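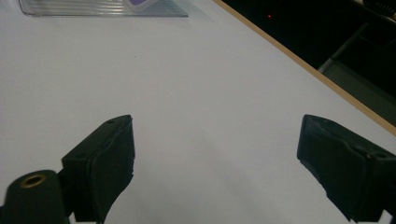 The Jokalari books went out of print before most of their present readers had heard of them. There are three, set in a river country called Harix where salt is money and the dead are allowed to vote, and for years the only way to read them was to find somebody willing to lend. I borrowed mine one volume at a time and read most of the last one at a white table with a thin tan edge, plain enough that there was nothing on the surface to look at when the book got slow. It does get slow. The middle of the third volume is a lawsuit over a ferry, and it runs for 176 pages.

Now Saarela, a small press in Orville, is bringing all three back. The first volume of the new edition is in stores, and the other two will follow by August. Together they come to 1,668 pages, a little shorter than the originals, mainly due to smaller margins. The text has been reset from the old paperbacks. The typesetting files were lost when the first publisher closed.

Readers who know the series by reputation tend to know one thing about it, the voting dead. In Harix a person keeps a vote for one generation after burial, cast by a relative who is supposed to know what the deceased would have wanted. Large families with full graveyards run the country. The heroine of the first book, a lock keeper's daughter, has no buried relatives at all. Her people were drowned upriver and never found, and so for legal purposes she comes from nowhere.

A lot of fantasy from the same years would have given her a hidden royal grandfather by chapter ten. The first volume gives her a job as a clerk. She copies out proxy votes, learns which families cheat, and starts keeping a second ledger at home. The magic, such as it is, comes in through that ledger. Names she writes in it begin to answer. I won't go further than that, but the scene in which she works out who has been correcting her spelling is still the best in the series.

The second book moves to the coast and changes narrator, a decision that split readers when it came out and will probably do so again. The new voice is a salt inspector, fussy and often wrong. He dislikes the heroine for most of the book. Some people skip his chapters on a second reading. I like him, and without his account of the harbor strike the ending of the trilogy makes very little sense.

How the books stayed alive is easier to trace than I expected. The first printing of the third volume was 882 copies, and a good share of those seem to have gone to libraries. Readers scanned the maps and passed them around. A glossary appeared online, then a second one that disagreed with it over the river names. Letters from readers were part of what persuaded Saarela to ask about the rights, and the press decided to go ahead once it had 100 advance orders for the set.

The new edition makes a few changes. The maps have been redrawn so that the ferry crossing finally sits on the correct side of the marsh. Each volume opens with a list of characters, badly needed in the third, where two families share most of their first names. The original glossary is gone from the back of volume one, and its entries are split among the three books so that a new reader doesn't meet the harbor terms 500 pages early. Longtime fans have complained about this. The cover art is plain lettering on gray, with a small key on the spine.

What hasn't been touched is the prose, including the present-tense funeral chapters and the long sentences about water. There was talk of cutting the ferry case. It stays, all of it, and a reader coming to it for the first time should keep a bookmark at the map.

The first volume of the new Jokalari is out in paperback from Saarela. Volume two is at the printer.

January 27, 2019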